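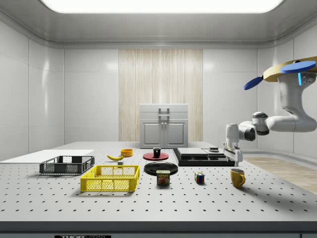 Figure 3-1. Simulated bench with one arm, ready for the table-clearing trial.

Section 3. Setting up the table-clearing trial

Before you start: the Bosow planner will clear a table. It will not clear YOUR table, at least not yet, and the sales sheet could have been plainer on that point. This section helps you find out how far it gets with plates, cups and crates in simulation, before anyone at Farkesgate spends money on a real arm.

1. Open the bench file and wait for the arm to finish loading. Do not touch the joint sliders while the progress bar is moving.

2. Put out dishes and small items of different shapes. A table set with nothing but cubes will give you a lovely score and teach you nothing.

3. Set the number of runs to 200. Carys Craddock's first report used far fewer and we had to withdraw it.

4. Open the wrist view and check that it refreshes when you jog the arm.

CAUTION: Shiny metal is trouble. A curved, polished surface throws back bits of whatever is near it, and the planner may take a reflection for an object. Log these runs separately.
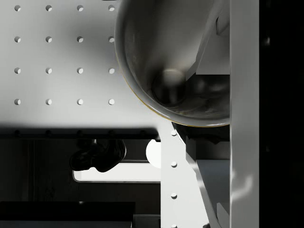 5. Choose a target for each item. Crates are the easy choice -- wide opening, low walls, plenty of room for a sloppy release. If you only test crates, say so in your report.

6. Press Start and leave the scene alone. Nudging a cup two inches to "help" counts as a failed run.

NOTE: The planner marks a run "complete" when the gripper opens over the target. It does not check where the item ended up. Go through the replays yourself, from the shoulder view as well as the wrist.

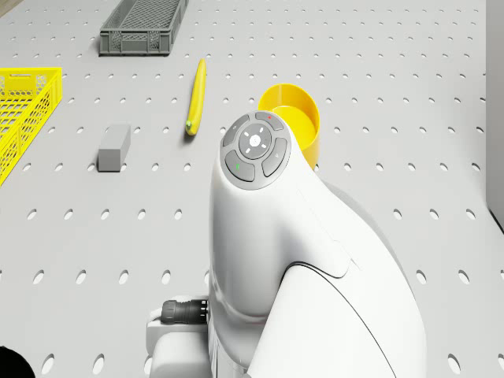 In our own set, the log claimed 148 completed runs. Hryhorii Levchenko watched every replay and threw out about a third of them, mostly for plates. A flat plate on a flat table gives the fingers very little to get hold of, and a person solves that with a thumbnail and no thought at all.

7. Export the log and your replay notes together. Send both to Branwen Morris. Logs that arrive without notes will be sent back.

CAUTION: Do not quote simulated results as kitchen results. There is no grease in here, no wet sleeve, no half-eaten toast.
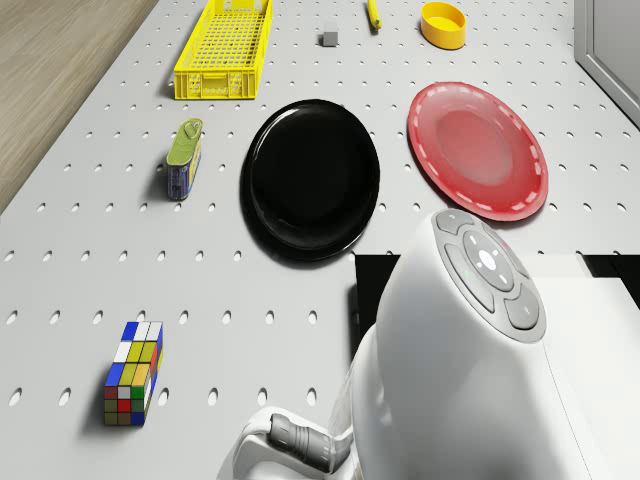 Can I use this to replace the evening clean-up shift?
Not on the strength of these trials. Keep the shift, run the test again after the October release, and compare the replays before you compare the scores.

Section last revised 14 Feb 2023.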